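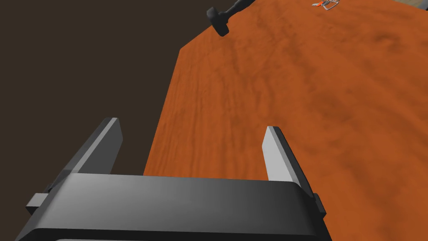
Project Reports, Vol. 6, p. 14

Trying out the Nokomow simulation kit for a pick and place project

Our group had to review one commercial robotics product and say if the department should pay for it. We picked Nokomow, which is a simulator package sold by Dekorex. You get a virtual arm with a two-finger gripper, a table, a bunch of hand tools and a scripting editor. No hardware needed. That was the main reason we picked it, the lab arm is booked till July.

Cost and setup

Student seat is 80 dollars a term. The full lab license is 590 and covers one room. Install was slow on the older machines, fine on the rest. The manual says to install the Zaltby physics add-on first, but it says so on the page after the install steps, so we did it twice.

What we did

Task was simple on paper. Start with the gripper open over the near part of the table, go out to the hammer near the far edge, close on the handle, lift, bring it back. The view from the gripper camera is what we worked from most of the time. Wide open like that, the fingers leave a good gap to aim through, and the black hammer stands out well against the orange wood. Further right is the smaller tool with the thin metal parts, we left that for the second task.

We ran the hammer task in batches overnight and logged everything. 2,000 attempts, 1,912 good lifts. We counted a lift as good if the hammer stayed in the grip all the way back to the start position. Most of the fails were the same thing, closing too close to the head so it tipped and swung out. Moving the grasp point down the handle helped a lot but we only found that out in the last batch.

Second task went worse. Thin parts, flat on the table, fingers kept pushing it along instead of getting under. We ran out of time to tune it, so no numbers in this report.

Things we liked

Resets are fast. Script editor is easy, looks like a spreadsheet almost. You can slow the sim down and step through a grasp, really useful for working out the tipping problem.

Things we didnt like

Gripper camera has a steep angle and objects at the back of the table run off the top of the view. With the hammer you see the head fine but the end of the handle is gone, and the handle is the part you want. We had to add a second camera by hand. Wood grain goes blurry far away too, so the edge finder in the kit gave us junk there untill we turned the texture off. Help forum is quiet.

Compared to Janssen

We also had the Janssen free trial for a week. Nicer lighting, more grippers, but it crashed on long runs and the export only does video, no logs. For a class that has to hand in data thats a problem.

Recommendation

Get the student seats for one term first, hold off on the lab license. Ask Dekorex if the camera mount can be moved in the settings. Scripts and logs are in the shared folder under task1, the task2 folder is half done, dont use it for grading.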